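Stukirer mesh laundry bag, large -- quick review

Typing this between loads so excuse the mess. Bought the Stukirer bag back in December, the off-white one, single, after a cheap one from the grocery store split at the seam. Have used it most weeks since. Short version: good bag, bad zipper pull, would buy again but maybe on sale.

Fabric first. Fine weave, much finer than the one it replaced. Soft too, folds down to nothing and goes in a drawer. My old bag had holes big enough for a bra hook to poke through and grab whatever was next to it. No hooks through this one so far. Socks come out clean, tights come out untangled (mostly).

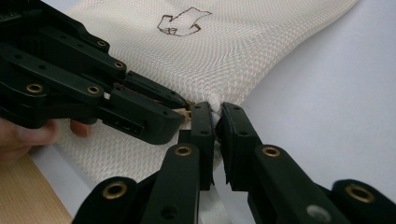 Washing. I run it on warm, spin at 1000, never had trouble. Tried a 500 spin once with two sweaters in there and they came out so heavy I had to hang them over the tub all night. Fine weave holds on to water I think. So go higher on the spin if the clothes can take it. Suds rinse out ok unless you stuff it. Dont stuff it. Half full is plenty, anything more and the middle stays soapy.

Dryer -- low only. Label says so and I beleive it. Did one hot cycle by mistake and the corners went a bit wavy. Still closes.

Now the zipper. Slides fine, teeth are good, but the pull is tiny and there's no little elastic pocket to tuck it under, so it clicks against the drum the whole cycle. I put a hair tie through it. Works. For 16 dollars I shouldn't need a hair tie.

Compared to the Skolter one my sister has: hers is stiffer, stands up by itself, easier to load with one hand. Hers also took up half the washer and has gone gray. Mine is easier to store and easier to lay out flat when I'm sorting on the table. 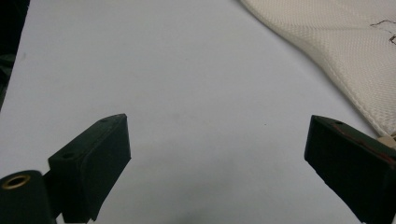 Drying it flat takes maybe an hour, less on a rack. I usually turn it inside out first and pick off the lint, which collects in the bottom corners and nowhere else. Two minutes with a dry toothbrush. If you have a dog, make that ten.

Size is as listed. Fits a twin sheet set with no pillowcases, or a week of underthings for one person. Would not try a blanket. The medium is only a little cheaper so skip it.

Asked the seller about a replacement pull, got an answer the same evening from Aiguo Liang, very polite, no they don't sell them separate but he'd pass it on. Fine.

Four stars. Loses one for the zipper. Would like it in a dark color too, the off-white shows every bit of fuzz. Ok dryer's done, gotta go.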